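社内掲示板 > 総務・施設 > 執務環境
スレッド名:共用席の机上整備基準(案)に対する意見募集について

投稿者:somu_kanri
11月中に改定を予定しております「共用席 机上整備基準」につきまして、案をまとめましたので掲示いたします。対象は本館および別館ダーンホルム棟(Darnholm)の共用席、計44席です。各部署におかれましては内容をご確認のうえ、本スレッドに意見をお寄せください。

案の要点は次のとおりです。
一、電源タップは机の奥、モニターの後方または下方に置くこと。
二、机上の私物は退席時に持ち帰ること。
三、キーボードは備品を原則とし、私物の使用は届出によること。
四、卓上カレンダー等の紙の掲示物は、当月のもの以外を置かないこと。
五、退席時には、天板の手前側に物を残さないこと。

なお、配線の固定方法については別紙に定めます。別紙は現在作成中です。

投稿者:keiri_2ka
経理第二課です。第二項および第五項に異存はありません。第三項について質問いたします。届出の単位は個人でしょうか、それとも機器ごとでしょうか。当課には二台のキーボードを使い分けている者がおり、機器ごととなりますと都度の手続が煩雑になります。

投稿者:somu_kanri
ご質問ありがとうございます。届出は個人単位とし、機器の変更時に改めて提出していただく必要はございません。案文の表現が不明確でしたので、次版にて修正いたします。

投稿者:A_Laur
設計部のアウシュラ・ラウル(Aušra Laur)です。第一項について意見を申し上げます。

電源タップを机の奥に置くこと自体には賛成いたします。手前にあると書類を広げる面積が減り、飲料をこぼした際の危険も増します。しかしながら、奥に置いた場合、アダプターの差し替えのたびにモニターの下へ手を入れることになります。大型のアダプターが隣の差込口をふさぐことも多く、差込口の数だけでは使い勝手を判断できません。設計部では机の裏面にタップを取り付ける方式を要望いたします。

投稿者:saker_desk
ラウル様のご意見に反対の立場から申し上げます。

机の裏面への取付けは、以前、別館の会議席で採用した経緯があります。結果として、差込口が見えないために抜けかけたプラグに気づきにくく、点検のたびに床へかがむ必要が生じました。机上に見える形で置いてあれば、ほこりの付着もプラグの緩みも着席したまま確認できます。見た目の整然さを優先して点検性を下げることには同意しかねます。

投稿者:A_Laur
ご指摘の経緯は承知しておりませんでした。点検性の観点はもっともと存じます。ただ、机上に置く場合には、余ったケーブルの処理を併せて定めていただかなければ、奥の清掃ができません。先日、当部の席で天板の奥を拭こうとしたところ、ケーブルを一本ずつ持ち上げる必要がありました。別紙の作成に際してご配慮をお願いいたします。

投稿者:mazandarani_s
情報システム課のサイード・マーザンダラーニ(Saeed Mazandarani)です。配線および入力機器について、担当課の見解を記します。

電源タップは、モニター後方または下方の机上に置く案を支持いたします。モニターの電源と周辺機器の電源が一か所に集まりますので、障害発生時の切り分けが容易になります。ケーブルの余長は面ファスナーで緩く束ね、固く折り曲げないようにしてください。また、タップにタップを接続する使用方法は、従来どおり禁止といたします。

キーボードにつきましては、機種を指定する考えはございません。入力機器は手の大きさや姿勢によって適否が分かれるため、一律に備品へ統一することは作業効率の面で望ましくないと考えます。机上における向きについても同様で、まっすぐに置くことを求める必要はないものと存じます。

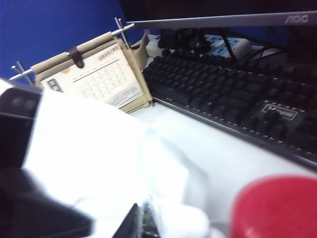

一方で、機械式のキーボードについては打鍵音に関する相談が当課にも寄せられております。届出の際に機械式であるか否かを記入していただき、静粛席への持込みはご遠慮いただくという運用が現実的ではないでしょうか。静粛席以外では制限を設けないことを併せて提案いたします。

投稿者:hinshitsu_k
品質管理課です。マーザンダラーニ様のご提案のうち、静粛席の件に賛成いたします。ただし、静粛席以外を無制限とすることには懸念がございます。電話応対の多い席では、相手方に打鍵音が伝わる場合があります。当課では実際に、取引先のマルケッティ(Marchetti)社との通話中に音を指摘されたことがございました。

投稿者:mazandarani_s
通話への影響については、ヘッドセットの集音設定で相当程度改善いたします。設定手順は当課の案内に掲載しておりますので、まずそちらをお試しください。それでも支障がある場合は、席の区分を見直すことで対応すべきであり、機器の種類による制限を全席に広げることには賛成できません。

投稿者:hinshitsu_k
承知いたしました。設定を確認のうえ、改めてご報告いたします。

投稿者:kiroku_shitsu
文書記録室より、第四項について意見を申し上げます。

卓上カレンダーを当月のものに限るという規定は、行き過ぎではないでしょうか。当室では過去の月の頁を参照して作業することが日常的にあり、契約の起算日や受付日の確認に紙の暦を用いております。また、木や革、金属を使った卓上カレンダーを、頁を替えずに置物として長く飾っている職員もおります。古い月が表示されていることが、直ちに管理の不備を意味するとは考えられません。

投稿者:keiri_2ka
文書記録室のご意見は理解いたしますが、共用席に限って申し上げれば、過去の月を表示したカレンダーは後から座る者にとって紛らわしいものです。当課では、前の利用者が残した前月の頁を見て支払予定日を一日誤りかけた事例がございました。共用席については、案のとおりとしていただきたく存じます。

投稿者:kiroku_shitsu
日付の確認を机上の紙のみで行うことのほうに問題があるように思われます。支払予定日は、本来システム上で照合すべきものではないでしょうか。

投稿者:keiri_2ka
照合は行っております。誤りに気づいたのもその照合によるものです。紛らわしいものを減らしたいという趣旨ですので、ご理解ください。

投稿者:somu_kanri
双方のご意見を踏まえ、第四項を次のように改める方向で検討いたします。

「共用席に備え付ける卓上カレンダーは、当月の頁を表示するものとする。職員が持参したものについては、表示する月を問わないが、退席時に持ち帰ること。」

固定席には本項を適用いたしません。

投稿者:kiroku_shitsu
修正案に同意いたします。当室の作業に支障はございません。

投稿者:adthorpe_branch
アドソープ(Adthorpe)事業所です。当事業所の共用席は今回の対象に含まれておりませんが、参考までに費用の件をお伝えします。面ファスナーの結束具を一括で購入した際の単価は、一巻1,194円でした。一巻で5席分の配線をまとめることができました。机の色に合わせて白を選定しましたが、汚れが目立つため、次回は黒にする予定です。

投稿者:saker_desk
情報提供ありがとうございます。白い天板の席では、黒いケーブルが目立つとの声もございます。結束具の色まで基準に含める必要はなく、各部署の判断でよいと考えます。

投稿者:A_Laur
色については同感です。むしろ、束ねる位置を決めていただきたいと存じます。モニターの脚の付近で一度束ね、そこから先を自由にしておくと、キーボードの位置を変えても引きつれが起こりません。

投稿者:somu_kanri
皆様のご意見をありがとうございました。現時点の整理を掲示いたします。

・第一項:電源タップは机上奥に置く。裏面への取付けは採用しない。
・第三項:届出は個人単位とし、機械式か否かの記入欄を設ける。静粛席への機械式の持込みは不可とする。
・第四項:上記の修正案による。
・別紙:余長の束ね方、束ねる位置およびタップ周辺の清掃について記載する。結束具の色は定めない。

電話応対の多い席の取扱いは、品質管理課のご報告を待って判断いたします。届出の様式は3種類に分かれていた従来のものを一つに統合し、別紙とともに本掲示板へ掲載いたします。

投稿者:hinshitsu_k
集音設定を変更し、課内で通話試験を行いました。打鍵音は小さくなりましたが、強く打つ者の場合にはなお聞こえるとのことです。窓側の2席を電話応対用とし、機械式の使用を控える区分としていただけないでしょうか。

投稿者:mazandarani_s
席を特定したうえでの区分であれば、当課として異存はございません。座席表の変更は総務にてお願いいたします。

投稿者:somu_kanri
承りました。座席表を更新し、次版の案に反映いたします。第五項については、引き続き意見を受け付けております。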